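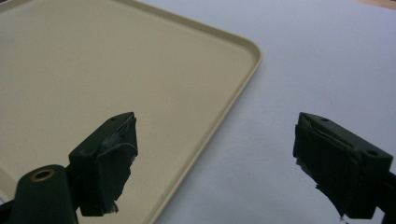
6 min read

Water pooling in one corner of serving trays, and what to do about warp

Posted Aug 27, 2020 in Kitchen and Canteen Equipment

I look after the equipment for a small lunch service at Clendia. We have a stock of flat beige trays with a low rim and rounded corners, bought under the Abella name from a supplier that no longer carries them. They go through an undercounter dishwasher with a high-temperature rinse and are then stacked on a steel shelf next to the machine.

In the last year a number of them have started to rock when set down on a flat counter. The rocking is diagonal: press one corner and the opposite corner lifts. I checked several with a feeler gauge, and on the worst one the lifted corner is 6 mm off the counter. On others the gap is small enough that I only notice it when a full glass is on the tray.

There is a related problem. After washing, rinse water collects at one corner against the rim and stays there, and the stack does not dry overnight. The trays at the bottom of the stack are wetter than the ones at the top.

What I would like to know:

Is the warp caused by the dishwasher, by the stacking, or by both?
Can a warped tray be flattened again in a way that lasts?
If I replace them, what should I look for on the data sheet?

I do not have the data sheet for the current trays. The underside has a molded recycling mark, but it is worn and I cannot read the number. The dishwasher manual gives a final rinse of 180 F. I have not measured it.

Posted by traymaster_c

Probably the dishwasher. Ours did the same thing and we switched to hand washing. No more problems. You could also turn the temperature down if the machine lets you.

Posted by lowshelf

The reply above is partly right, but please do not turn the final rinse down on a machine that sanitizes with heat. The rinse temperature is what does the sanitizing. If you lower it you need a chemical sanitizing step, and the machine has to be set up for that. Check with whoever inspects your kitchen before changing anything.

On the cause. A molded tray comes out of the tool with stress locked into it. The corners and the rim cool at a different rate from the floor, and the material in those areas wants to shrink by a different amount. At room temperature the part is stiff enough to hold its shape. When it is heated close to its softening range, the stress relaxes and the part moves. A flat panel with a rim has few ways to move, and the easiest one is a twist. That is why you see a diagonal rock and not a bow along the length.

Heat alone gives you a small change per cycle. Heat followed by load gives you a larger one. If the trays leave the machine hot and go straight into a stack, each tray cools in whatever position the stack forces on it. One twisted tray near the bottom will pass its shape to the ones above. Separating the effects is simple enough if you have spare trays:

Take 8 trays that still sit flat and mark the underside with a paint pen.
Wash all of them on the normal cycle.
Stand half of them on edge in a rack until they reach room temperature. Stack the other half hot, as you do now.
Repeat at every wash for a month, then measure the corner gap on a surface you know is flat.

If both halves warp equally, the wash temperature is too high for the material. If only the stacked half warps, you can fix most of this with a rack.

One caution about the flat surface. Stainless counters are often not flat. They are dished toward a drain or crowned over a stiffener. Use a piece of thick float glass or a granite offcut. Turn the tray through 90 degrees and measure again. If the gap stays at the same point on the counter, the counter is the problem.

On flattening. You can get a temporary improvement by warming the tray in hot water and cooling it under an even weight. I have done this with polypropylene trays and most of them went back to their twisted shape within a few washes. It is not worth the labor for a full stock. Do not use an oven or a heat gun. The rim is a different section from the floor and will overheat first.

On the data sheet. Ask for the material by name and for its heat deflection temperature, and ask which load that figure was measured at. There are usually two figures, and the one at the lower load looks much better. A supplier who only states "dishwasher safe" has told you nothing about a commercial rinse. Ask also for the number of cycles tested. The Multum sheet I have here gives 1000 cycles for their glass-reinforced tray and 500 for the plain one, both at a stated rinse temperature. I cannot say how well those numbers hold up in service, but at least there is something to compare.

Posted by rinse_arm

Adding something on the drying, as it was not covered.

Plastic dries more slowly than ceramic or steel. It holds less heat, so less water flashes off after the final rinse. Droplets also bead on it and stay put. With a raised rim all the way around, a tray lying flat has nowhere to drain, and even a slight twist will send the water to the low corner. Stacking them then closes off the air.

Load them on edge in the machine, tilted so the rim sheds water from its lowest corner. Check the rinse aid dose. Too little leaves beads, too much leaves a film and some foam. Leave the rack standing in open air after the cycle and do not towel the trays. If you must stack, look for trays with small molded lugs under the corners, which keep a gap between them. Paredine makes a wire rack with angled slots that takes most standard sizes, but measure your rim depth first. Ours were too deep for the narrow-slot version and we had to send it back in November and wait for the wide one.

Also put a waterproof thermometer or temperature label through the machine. The manual gives you the set point. A scaled sensor can let the actual temperature run well away from it, in either direction, and you need the real number before you order anything.

Posted by dn_sidework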